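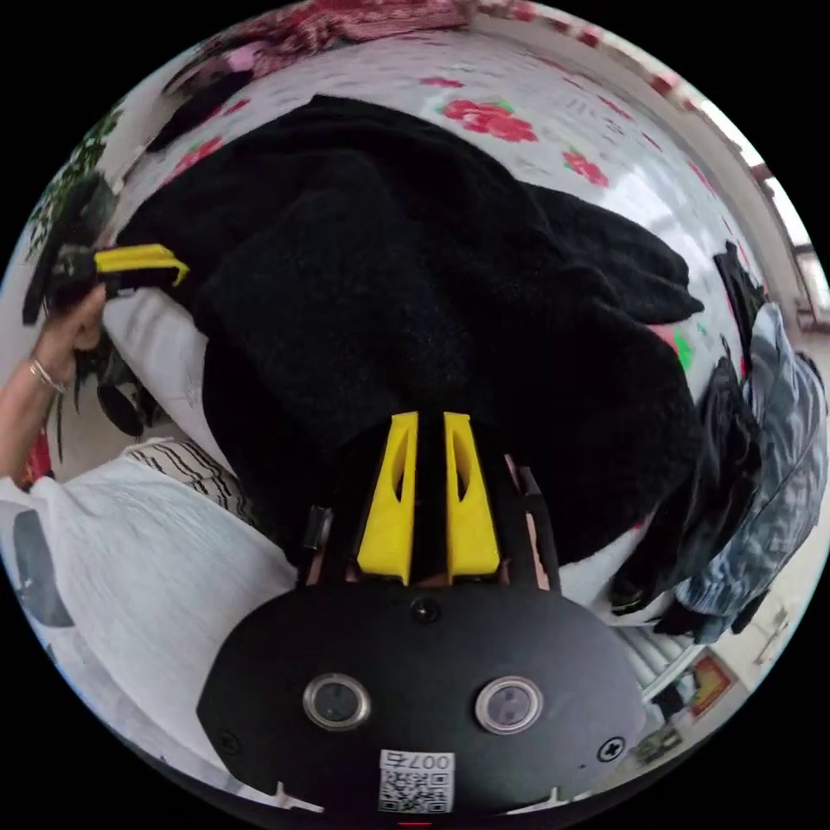
Venla Hakala told us in her first interview that the bus changed the way she argued: by the time it pulled into Primthorpe she had already lost the case for the harbour levy twice, to people on her own side, and she knew which parts of it to drop before knocking on a door.

4.2 Talk on the way to the doorstep

Her remark set the direction for much of what follows. Most work on out-of-town canvassing starts when the canvasser reaches the street. We were delighted to find how much happens earlier. Across the 14 journeys we recorded between Levaneck and Primthorpe, the long middle stretch was where the script was pulled apart, swapped around and put back together in local words. Organisers handed out a printed sheet at departure, and on 12 of the journeys at least one line of it had been openly rejected before arrival. The line on parking went first almost every time.

The changes were far from random. Passengers who had grown up near Primthorpe were asked to test a phrase ("would your aunt say that?"), and their verdict tended to stand even against the wishes of the team leader. We call this borrowed local judgement, and it is one of the liveliest things in the whole data set.
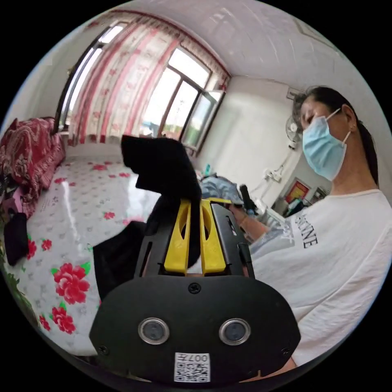 Santeri Kauppinen saw it differently, and said that the sheet was never meant to be followed, only to give strangers on a bus something to disagree about.

If he is right, the script is doing a social job as well as a persuasive one, and the usual measure of message discipline (how closely the doorstep talk matches the sheet) misses a good deal. We went back to the field notes with this in mind. On the Grelov route, where the sheet was longest, seat-to-seat talk was also the busiest, and first-time canvassers spoke up much sooner than we had expected.

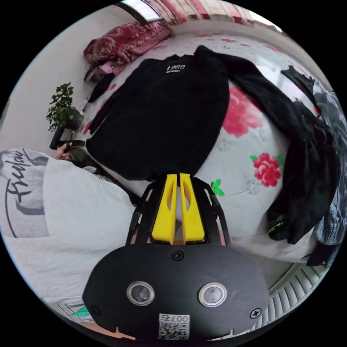
The Vainio route gives a useful contrast. It used private cars with 3 people in each, and the talk there turned quickly to work, food and the June council results. The sheet was read out once and put away. Canvassers from those cars kept closer to the agreed wording on the doorstep, yet in the later interviews they found it harder to say why the levy mattered to them. We find that gap fascinating, and section 5 returns to it with the doorstep recordings. 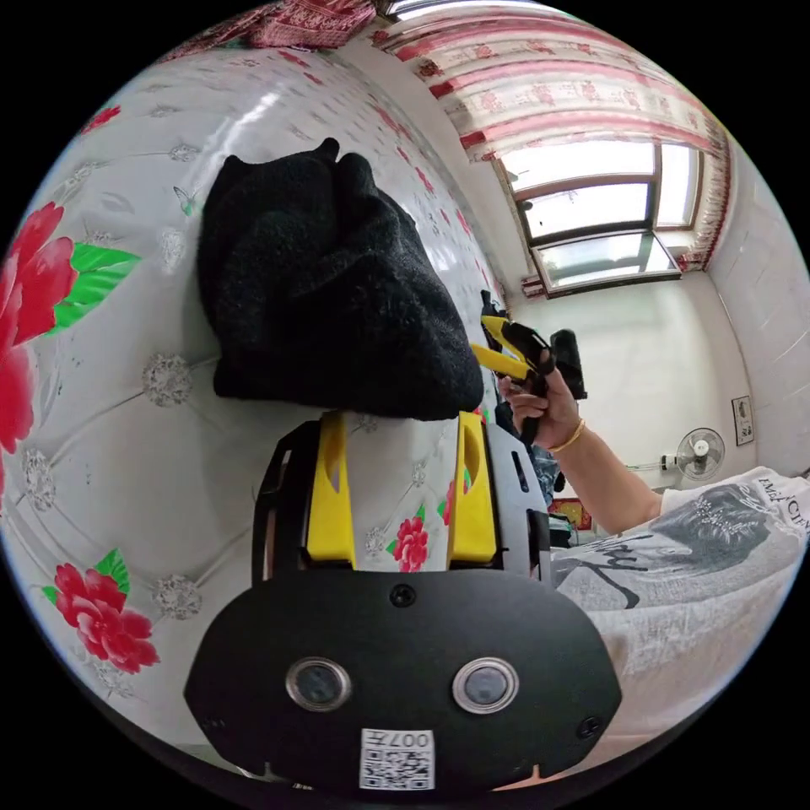 Figure 2. Two yellow gripper fingers standing upright and parallel, with mattress visible between them.

A word on limits. Journeys home were not recorded, and several people told us that the best arguments took place then.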